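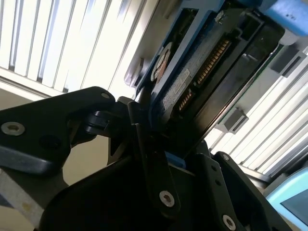

Joltport, May 21, 2019

Unit 4: Can a machine do the bench work yet?

Swapping a hard drive sounds like nothing. You pull the blue caddy, line up the connector, push. For a gripper it's a wonderful problem - two stiff fingers and a row of tiny gold pins that won't forgive a bad angle!

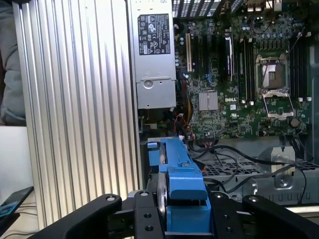 Then come the cables. Drives and boards keep their shape, but a cable goes where it likes, and planning around it is still wide open. My answer for now: some chores, slowly, on a known bench.

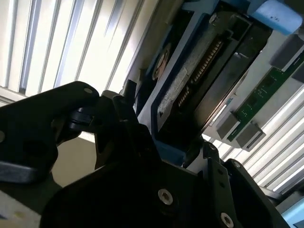 For next week

Read Ó Riain, chapters on contact and grasping. Bring one chore you think a gripper could manage.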